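About Madigan Dog Boarding
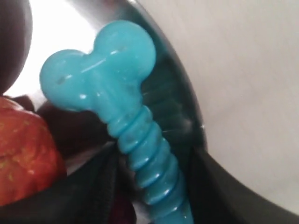

A blue rubber bone with a few scuffs on it.

Hi, and welcome! I opened Madigan in Treltport after years of begging neighbors to watch my own two mutts (sorry, neighbors). We have room for 12 dogs overnight, and they all get a walk down Fledden Lane before breakfast, rain or not. Drop-off is any time before 6 pm. Daycare is $40, overnight is $50, and food from home is fine, just put a name on the bag! My old hound Julley runs the front desk, mostly asleep. We're full for most of March already, so call early if you're going away. Cats, I love you, but no.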